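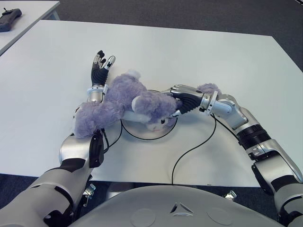
Ticket 347: Label printer skips every second label after roll change
Opened by: Ruba Kassab, Gramlow shipping desk
Assigned to: Dima Bitar
Status: Closed
Printer: Cusex desktop thermal, USB, shared from the packing PC

Ruba, Monday 8:40 am
Printer worked fine until we ran out of the old labels. Put in a new roll from Liltton and now it prints one label, feeds a blank, prints one, feeds a blank. The text also sits too low and the last line of the address lands on the gap. Turned it off and on twice. Same thing. We have orders waiting for the 2 pm pickup.

Dima, 9:05 am
Please send me the size printed on the roll's box, and hold the feed button until the light blinks twice, then let go. The printer should push out a few labels and stop at the start of one.

Ruba, 9:20 am
Box says 4 x 6, 2,000 per case. Did the button thing. It pushed out a long strip and stopped with a red light. Tried again, red light again.

Dima, 9:30 am
Red light after calibration means it didn't find the gap between labels. Open the lid and look at the sensor, the small black piece under the label path. It slides left and right. On the old roll it may have been set for a black mark on the back of the paper.

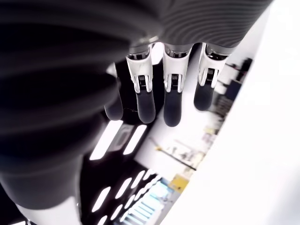

Does the new roll need a different sensor setting from the old one?
The old rolls had a black mark on the back and the Liltton rolls have a plain gap, so the media type has to be changed from Mark to Gap in the driver and saved to the printer.

Ruba, 9:55 am
Moved the sensor to the center. Can't change the media type. The box is gray.

Dima, 10:10 am
Gray means you're signed in without admin rights. I connected remotely and changed it. Settings now:
Media type: Gap
Label size: 4 x 6
Darkness: 18
Speed: unchanged
Run the button calibration again please.

Ruba, 10:25 am
Calibration went through, green light. Printed five test labels with no blanks between them. The address is still a little low, maybe an eighth of an inch.

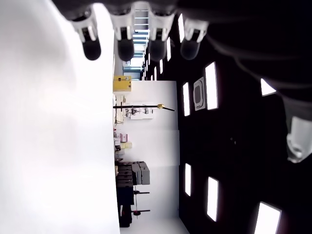
The low print was coming from the template and had nothing to do with the sensor. The Hijazi order system keeps its own top offset for each label layout, and the one for the shipping desk had been raised at some point to make up for the old paper. I set it back to zero and reprinted Ruba's last order. The address block is now where it should be and the barcode scans. I also checked the return label layout, which had the same offset, and cleared that one too.

Ruba, 11:15 am
Looks right. Printed the whole morning batch, no blanks. One label near the end was faint on the left side.

Dima, 11:30 am
Faint on one side is usually adhesive or dust on the print head. Turn the printer off, let it cool, wipe the head with an alcohol pad in one direction, and wait until it dries before closing the lid. If it comes back after that, open a new ticket and I'll order a head.
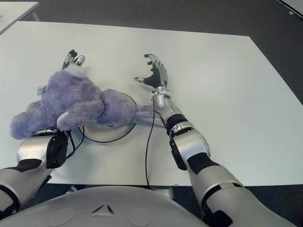 Resolution

Media type changed from Mark to Gap, sensor moved to center, calibration run, top offset cleared on two layouts. Print head cleaned by the shipping desk at noon. No faint labels in the afternoon batch. If anyone goes back to the black mark rolls, the media type has to be changed back by an admin first. Closed by Dima Bitar.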